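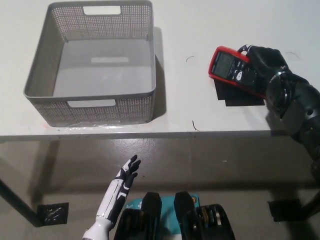

Search this site
Reports Projects People Go

Progress report: Umora manipulation data set, second reporting period
Prepared for Mechthild Auer, program officer
Prepared by Corina Berchtold, Hilville laboratory

1. Status

Collection for the tabletop block is under way and on plan. The period closed in August with 157 accepted examples of the pick-and-place task family, against 76 at the end of the first period. All were recorded at the Hilville site. The second site, Korletey, has finished its safety sign-off but has not begun recording.

Spending is within the approved budget. The only line that has moved is spare parts for the hands, covered in section 6.

2. What is being gathered

The grant pays for examples of everyday sorting and putting away, performed by an operator driving a two-armed robot. Each example holds the head camera video, joint positions for both arms and hands, the operator's commands, and a one-sentence instruction in plain English. The learning system is trained to produce the motion from the video and the instruction.

The current block deals with hand tools and small instruments moved between a mat and a storage basket. The digital multimeter is the main object in this part of the block. It was chosen for three properties that gave trouble in the first period: it is thick for the hand, its weight is not evenly spread, and its face has a display and a dial that the fingers should not press on. A grasp that covers part of the dial is accepted as long as the object is held securely. A grasp that turns the dial is recorded but marked, so that it can be left out of training later.

The instruction for each example is written before the recording and checked against the video afterwards. Where the two disagree, the instruction is corrected and the example kept, unless the operator plainly abandoned the task.

3. Set-up

The table is white, with a black mat under the pick position and a gray mesh-walled basket on the opposite side. This layout was fixed early in the period after trials with a darker surface, on which the black fingers and the black mat edge were hard to separate in the head camera video. White gives a clean outline of the hand but shows every mark and hair. We decided against cleaning between takes. Small marks on the surface are part of what the system will meet elsewhere, and Silvan Pfister's view, which I share, is that a spotless table would teach it the wrong thing.

Basket position is varied within a zone on the left side of the table. The basket starts empty in the single-object tasks. In the multi-object tasks, which begin next period, it will start with one or more items already inside.

Lighting is left as found in the room. Shadows from the basket and the arm therefore move with the time of day. Start time is logged with each session so the effect can be checked.

4. Quality control

Every example is reviewed by someone other than the operator. Remo Prantl reviewed most of this period's recordings and Kwadwo Osei took the remainder. The reviewer checks that:

- the object is visible to the head camera at the start
- the grasp is complete before the lift begins
- the idle hand stays clear of the table
- the object is released and not dropped
- the instruction matches the action

The third item caused the most discussion. In single-arm tasks the unused hand is parked low, fingers open, and often remains in view at the bottom of the video. Reviewers first disagreed on whether this was a fault. We have settled that it is acceptable provided the hand does not cross the table edge. Hiding it would mean a different parking posture for single-arm tasks, and the system could learn to tell the task type from the posture alone.

Rejected recordings are stored separately with the reason for rejection. They do not count toward the total given in section 1.

5. Training check

A small model was trained on the accepted examples to see whether the data are usable. This is not one of the agreed results and should not be read as one. The model was run 15 times on the multimeter task with the basket in positions not used during collection. Most of the failures came at the grasp. In 2 of the runs the hand closed above the object and came away with nothing. Placement was reliable once the object was held.

The grasp failures match a gap in the data. Nearly all operators approach the multimeter from the same side and tilt it the same way during the lift. Next period's schedule asks for a wider spread of starting angles, and the object will be turned on the mat between takes following a printed list, as operators left to choose for themselves return to the angle they like.

6. Problems and changes

Finger wear. The fingertip covers on the right hand wore faster than the maker's guidance suggested, and we replaced one set early. A further set is on order. The left hand has seen less use and shows no wear of concern. Task assignment will be evened out between the hands when the multi-object work starts.

Time offset. Joint data and video were found to drift apart over long sessions. The cause was a clock setting on the recording computer, now fixed. Affected examples were realigned and reviewed again, and those that could not be realigned were dropped.

File naming. The old scheme did not carry the site name, which would have caused clashes once Korletey comes on line. All files have been renamed, and the index sent with the first report should be discarded.

Floor pads. The pads under the table legs were repositioned after the table was moved for a cable repair. The table outline is now marked on the floor plan kept with the session log, and Silvan checks it before the first take.

7. Work for the next period

- Multi-object tasks with a partly filled basket
- Wider spread of object angles, as set out in section 5
- First recordings at Korletey, using the same table colour and basket type
- Two-handed tasks in which one hand steadies the basket
- Draft of the data description document, for comment by the program office

Silvan will travel to Korletey for the first sessions to train operators and compare review decisions between sites.

8. Decision requested

We ask for approval to move part of the travel budget to spare parts. The amount is given in the attached cost sheet. If it is declined, the two-handed tasks will be shortened to protect the fingertip covers, and the single-arm work will go ahead as planned. An answer before the Korletey sessions begin would let us order both sites' parts together.

Questions on the data should go to Remo Prantl, and on costs to me.

C. Berchtold

Related items
Umora: first period progress report
Umora: operator handbook, revised
Prutumow: notes on instruction wording
Korletey site safety sign-off

This site uses cookies to remember your settings and to count visits. Accept Decline Read our cookie policy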